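Subject: Re: [kimaro-owners] Roof tent on the new Kimaro?

> Has anyone put the Skonska roof tent on the long-wheelbase Kimaro yet?
> The dealer quotes 100 kg for the rails and then goes vague.

Yes, me! Fitted in May, 2,588 miles since and no rattles (well, one, but that was the awning bracket). The 100 is the moving limit, so weigh your bars as well – mine ate up more of it than I'd expected. 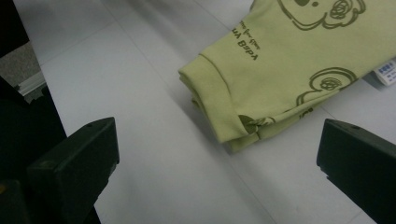 Photo: Zireo

I paid £1,601 with the ladder, from Hemedora, and it took 3 weeks to turn up. Fuel is noticeably worse on the motorway, roughly what you'd get with a big roof box on. Do the clamps up again after your first long run, mine had all eased off a bit.

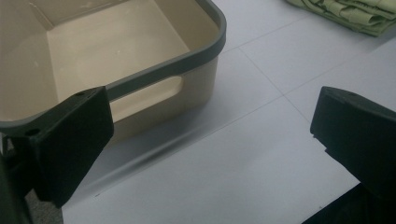 Storage bin, beige with a grey rim

Does anybody know if the wind deflector still fits with the front bar moved forward? I'd rather not drill anything.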